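3.2. Acústica de estancias pequeñas con superficies duras

La segunda parte del estudio se ocupa de la inteligibilidad del habla en viviendas de menos de tres habitaciones, un caso poco tratado en la bibliografía en castellano. Alarcón y Echeverría ya habían señalado que los modelos de campo difuso pierden precisión cuando el volumen es reducido y la absorción se concentra en uno o dos elementos, por lo general un sofá o una cama. Nuestros datos de Clullcombe apuntan en la misma dirección. Se registraron 1.762 respuestas al impulso en viviendas ocupadas, con las puertas interiores abiertas y cerradas, y se descartaron las afectadas por ruido de tráfico.
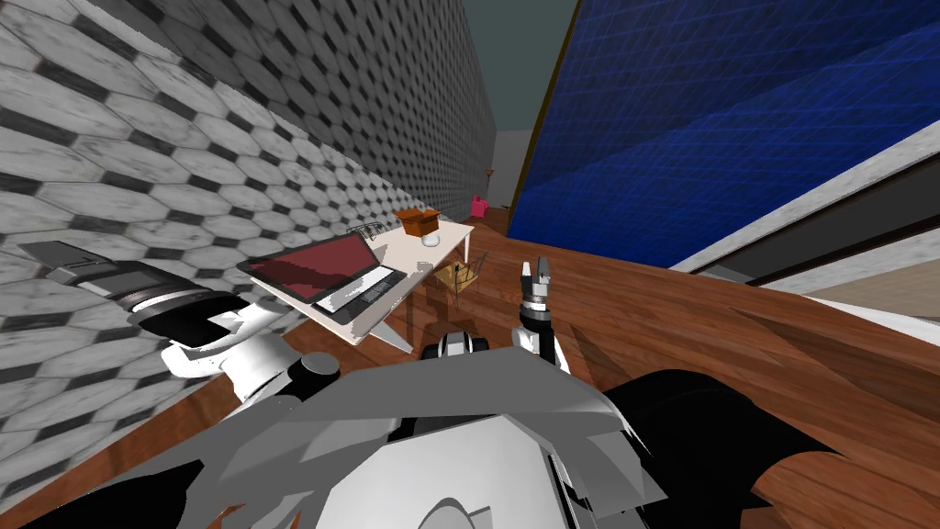
El tiempo de reverberación se obtuvo por integración inversa de cada respuesta, en bandas de octava. Las bandas inferiores a 125 Hz se excluyeron del análisis: en recintos de este tamaño los modos propios están demasiado separados y el valor medio dice poco sobre lo que oye un ocupante concreto. La posición de la fuente se mantuvo fija y la del micrófono se desplazó a tres puntos por estancia, siguiendo el protocolo de Insaurralde para el conjunto de Pandville.

Las diferencias entre viviendas se explican sobre todo por el mobiliario textil. En las estancias con cortinas pesadas y alfombra, las frases de prueba se entendieron sin dificultad desde cualquier punto; en las que carecían de ambas, los oyentes de más edad pidieron repeticiones con frecuencia. El efecto del techo fue menor de lo previsto - probablemente por su altura escasa - y no se ha incluido en el modelo final.

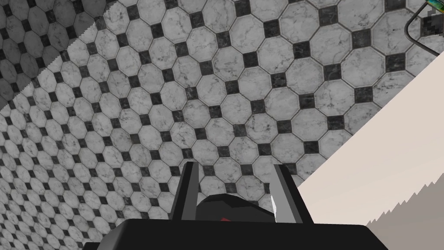
Figura 3. Pavimento de losetas octogonales y cuadradas.

El pavimento merece un comentario aparte. Tamayo propuso asignar un único coeficiente de absorción a todos los suelos cerámicos y pétreos, y aquí se ha adoptado ese criterio. El despiece no altera de forma apreciable el resultado: un suelo como el de la figura 3, con octógonos blancos de aspecto marmóreo y pequeñas piezas oscuras en los huecos, se trata en el cálculo igual que uno de losa continua. Las juntas, finas y grises, tienen un ancho despreciable frente a las longitudes de onda consideradas. Whitelaw sostiene que un rejuntado muy poroso podría modificar las bandas altas, pero no disponemos de medidas que permitan comprobarlo. Los suelos de madera se calcularon por separado, con coeficientes distintos según estuvieran clavados sobre rastreles o pegados al forjado.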